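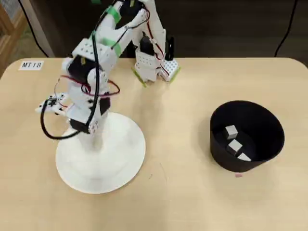 Dvorak Motors will recall 2,425 Kida hatchbacks to replace a coolant hose that may loosen under sustained high engine temperatures, the company announced in July. The action covers cars fitted with the turbocharged engine and the sport exhaust package. Other versions of the Kida are not affected.

The company received 11 reports of coolant loss before opening its review. No injuries have been reported. Owners will be notified by mail, and dealers will fit a revised hose and clamp at no charge. The work is expected to take 2 hours.

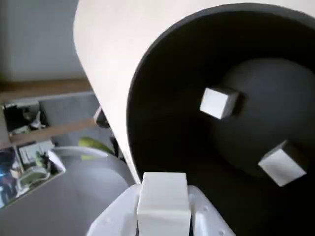 The replacement hose is supplied by Clalon and has a thicker wall at the engine end. Adanech Negash, director of customer service at Dvorak, said that dealers will also inspect the inside of each radiator connection for debris. Even loose pieces much smaller than the two white cubes inside the tube shown here can restrict coolant flow, and any found will be removed during the same visit.

Owners who notice a sweet smell or a rising temperature gauge should stop the car safely and contact a dealer — the engine should not be restarted. The larger Elum sedan uses a different cooling layout and is not part of the recall.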